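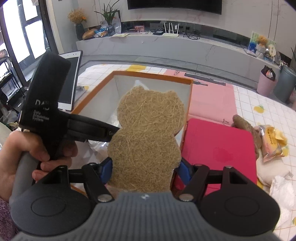
A hand-held gripper holding a sisal scratching board above an open box. A second device, marked "Data Acquisition System," is at left.

Kitwood is a method for teaching robot arms household packing and unpacking from recordings made with hand-held grippers. No robot is present during recording. A person carries a gripper in each hand, does the task at a table, and the finger positions and camera views are later used to train a control policy. The name covers the recording procedure, the training recipe and a small set of published results, which are often discussed as one thing though the evidence for each differs a good deal.

Background

Hand-held recording was taken up as a cheaper stand-in for teleoperation, in which an operator drives a real arm from a distance. Its supporters argue that ordinary homes supply a variety of objects and lighting that a lab bench cannot. The claim is plausible, but it has rarely been tested with the amount of data held equal. Most comparisons, including those made for Kitwood, set a large home collection against a smaller lab one and credit the difference to the setting.

Method

The recording grippers have two opposed fingers with textured blue pads, matched as closely as possible to those on the target arm. Recordings are cut into single transfers, each beginning with the fingers open and ending at release. Clips in which tracking is lost are thrown out. The share of discarded clips was not reported, a serious gap, as tracking tends to fail in the crowded and partly hidden grasps that a packing robot would find hardest.
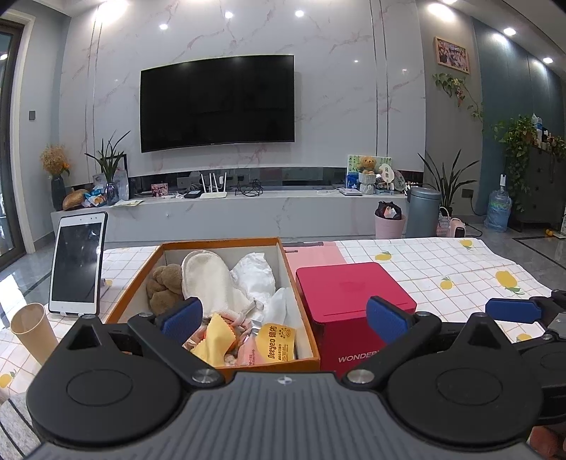 Soft goods in an open box on a living room table, with the gripper's blue pads apart.

Soft and folded items make up much of the material. Plush, cloth and plastic packaging change shape when pinched, and two sessions with the same object may have little in common.

Reported results

The main trial trained one policy on 500 home transfers and another on 200 teleoperated ones, then ran each for 50 attempts on an arm at the Fadska test site. The home-trained policy did better on rigid items. On soft items the two were close enough that the ranking changed with the definition of success: under the looser rule, an object hanging over the rim of the box still counted as packed.

Criticism

A repeat of the trial by the Llewellyn group used the released clips and a different arm, and found no clear advantage for home data. Kitwood's authors blamed a mismatch in finger length. This may be right – but a method promoted as independent of any one robot should tolerate such a change, or state its limits. The Bronetia benchmark lists the result as unconfirmed.

See also

Imitation learning
Teleoperation
Deformable object handling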